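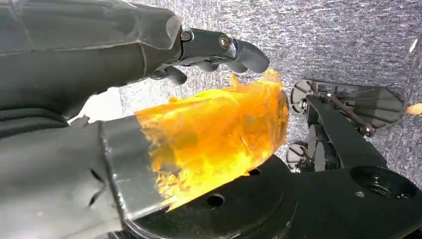
**Bilville Film Society – Projection & Equipment**

# Dralonik 2201 Portable Projector

The 2201 is the projector we lend for member screenings, awards-night parties and the short film program in October. It replaces the Nitach, now retired.

It handles a screen up to 10 feet wide in a darkened room. In a room with windows, stay with the smaller pull-up screen. Subtitles get hard to read from the back row otherwise.

## What comes with it

- Projector and power cord
- Remote
- 2 HDMI cables, one short and one 30 feet
- Padded carrying case

Speakers are not included. The built-in sound is fine for a meeting but thin for a feature, so book the Jara speaker set on the same form if you are showing anything with a score.

## Borrowing

Open to current members. The loan period is two nights. Screening rights are up to the borrower, and we ask for the title of the film when you book. Awards season fills early.

Let the fan stop before you unplug the projector. Keep the lens cap on in transit. If the picture has a keystone shape, move the table first and use the menu correction only for what's left, as it softens the image.

Older discs in 4:3 should be played with the aspect setting on Auto. Please put it back to Auto if you change it.

Bookings and faults: Bautista Acuña, equipment desk.

Page updated April 6, 2024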